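Live Scores Are Coming Back to the Kendoven

Film night with a real orchestra in the pit! We've been hoping to write that sentence for a long time.
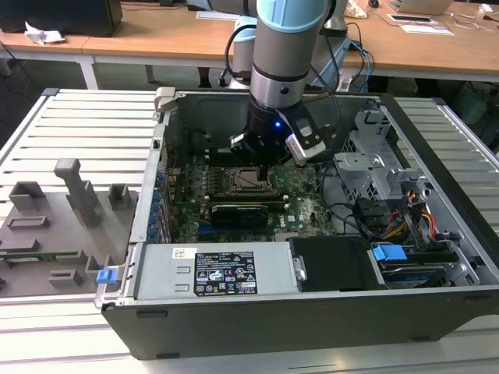 What's happening in August

The Kendoven is bringing back its live-to-picture series, and this time all the players are local. The Pronlow Chamber Orchestra will be in the pit for 2 weekends, playing new scores to silent films while the movies run overhead. If you've only ever heard a soundtrack through speakers, you're in for a treat. You feel the low strings in your seat, and the quiet parts are so quiet that the whole room leans in.

The orchestra will have 24 players, up from the string quintet and piano that did the job last time (and did it beautifully, we should add). That means brass, two percussionists and a harp. The harp needs its own spot at the left end of the pit, so the first few seats in Row A on that side won't be sold.

The music

Both scores were commissioned through the Kikuchi Fund, which pays composers for new work and also covers rehearsal time. That second part matters a lot. Playing to picture is hard – the conductor has to land on a door slam or a kiss within a fraction of a second, with no click track in anyone's ear. The orchestra asked for extra rehearsals with the film running, and they got them.

The first weekend is a mountain adventure with plenty of horn calls. The second is a comedy set in a department store, and the score has a slow waltz for the elevator chase that has been stuck in our heads since the read-through. Each film runs 82 minutes and plays without a break, so get your popcorn early.

Recordings

Flirnel, the small label that put out the quintet's score, will record both Saturday shows. Please clap and laugh as much as you like. They want the room on the record.

Tickets

Booking opens to members on Wed 19 June at noon, and to everyone else the following week. There are 2,594 seats across the whole run. The balcony has the best view of the players and the stalls have the best sound, so we'd say go twice if you can – once up, once down. Students get in for half price at the door with a school ID.

Musicians who would like to be on the sub list for future shows can leave their name and instrument at the box office. Violas, we would especially love to hear from you!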